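Cell notes, handout 3: desk arm setup and upkeep
Automation Lab II, Kuruc Technical Program
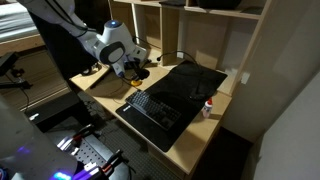
so before anybody powers up, read this through once. Last handout was the controller, this one is the arm itself, the base, the fingers and the cables. Most of the faults we had in December were cables. Bring your own copy, I won't have spares.

1. Base plate and clamps

Everything hangs on the plate. If the plate moves, your taught points are garbage and no amount of software fixes it. Check before each session:
- push sideways on the arm at the shoulder, power OFF. No creep at the plate.
- clamps on square to the edge, pads flat, no grit under the pads
- snug the handle, then a quarter turn. Don't crank it. The Stuslow clamps strip if you crank them and then they feel tight when they aren't
- grid holes clear. Loose screws get into them

If a clamp had to be redone, mark it in the log and re-run the reference points (section 4). Yes even if it "looks the same".

2. Power up

Order matters:
a) e-stop in
b) controller on, wait for the fan to settle
c) look the arm over, hands off the desk
d) e-stop out, enable
e) wait for the status light. Write down the color and whether its steady or blinking

Color table is on the inside of the controller lid. Don't go by memory, the Tollia table and the older one are not the same and people mix them up. If the light isn't in the table at all, e-stop, come get me.

First move after power up is always at slow speed, joint mode, one joint at a time. Wrist first, then elbow, shoulder last. Listen. Grinding or a tick once per turn = stop and log it.

3. Cables

The big one. Cable on the upper segment needs slack at every pose, not just home. How to check:
- jog to the longest reach you plan to use
- then wrist to both ends of its range
- look at the tie points. Cable should sag a little. Straight line between ties means too short
- jog back to home, make sure the slack doesn't fall into a joint

Loose loops lying on the work surface count too. A finger can hook a loop on the way down and you get a following error that looks like a motor fault. We lost most of an afternoon to this. Anything that has to run off the back of the desk goes up and over, tied, outside the reach envelope. Leftover coil: tie it and get it off the mat.

Ties: hand tight, tail cut flush. Hook and loop at the wrist, zip ties elsewere.

4. Reference points

Five points, taught in this order: rear left, rear right, front right, front left, center. Use the pointer tip, not the fingers. Approach from above each time. If you come in from the side on one and above on another the backlash shows up as an offset, then you chase it all day.

Run the set three times and write down the worst error per point. Center bad and corners ok: usually the pointer isn't seated. One corner bad: plate or clamp, go back to 1. All bad by the same amount: wrong tool offset loaded.

5. Fingers

Pads are Feltura, glued. They wear at the tip first. Change at 300 cycles or when you see shine, whichever comes first. Procedure:
- e-stop in, fingers open
- peel old pad from the back end
- wipe with alcohol, let dry
- thin line of glue, press, hold
- leave it closed on a scrap block over lunch
- cycle empty 9 times, then on a test piece

Too much glue squeezes out the side and sets in the slide. If that happens do NOT scrape with a blade, use the plastic pick.

Test piece: small, bright, something you can see against the desk from where your standing. Set it on flat bare surface, not on a mat edge. A piece that rocks will give you a bad grip and you'll blame the pads. Fingers straight down over it, stop high, check clearance by eye, then go down at slow speed.

6. Desk surface

A mat is fine under the keyboard. But the mat edge is a height change, and your z is taught to one surface or the other. Pick one and write it on the sheet. If the mat shifts mid session, re-check z before the next pick.

Tools and glue go back on the cart before enable. Pens too.

7. Shutdown

Home, fingers open, e-stop in, controller off. Wait for the light to go out before touching a connector. Log sheet gets: cycles run, pads changed y/n, clamps touched y/n, worst reference error, anything you heard.

For next time: read the section on tool offsets, bring your sheet from section 4 filled in. We start with the wrist cable, everybody re-ties it once.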